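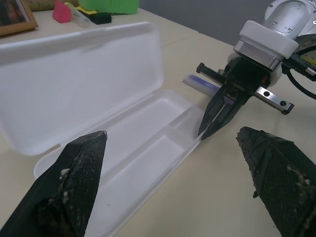 Okcombe Study Room: stationery check, November
Form supplied by Nondex. Comments are the checker's own.

1. Pencil cases close fully
Not passed yet. The white plastic ones with the hinged lid are sold to us by Todulora as "school tough". We'll see. I want each lid opened and shut 16 times before it goes out, and so far only the Meredith table's lot have had that.

2. Hinges free of cracks or white stress lines
Passed, with doubts. Check again after half term. A hinge moulded from plastic is the first thing to go, whatever the leaflet says about 500 openings.

3. No sharp edges on the tray or the lid rim
Passed. Run a thumb round the raised rim inside the lid as well as the outside. Last year's form missed this out.

4. Compartments suit what goes in them
Long well: pens and pencils, fine. Small square one at the end: supposedly for a rubber or sharpener. Sharpeners with loose blades do not go in there, or anywhere else in this room.

5. Pens and markers have caps on and are laid flat
Partly. 3 caps missing from the spares drawer. "Washable" is printed on the box and I don't believe it, so keep them off the cream tabletops until someone has tried one on a bit of scrap.

6. Lids left open on tables
Ongoing. An open lid sticks out behind the tray and gets leaned on. Shut it when you've got your pen out.

7. Spare cases in the cupboard
5, unopened. Not checked, so don't tick this one for me.

Next check: Saturday, before the room opens.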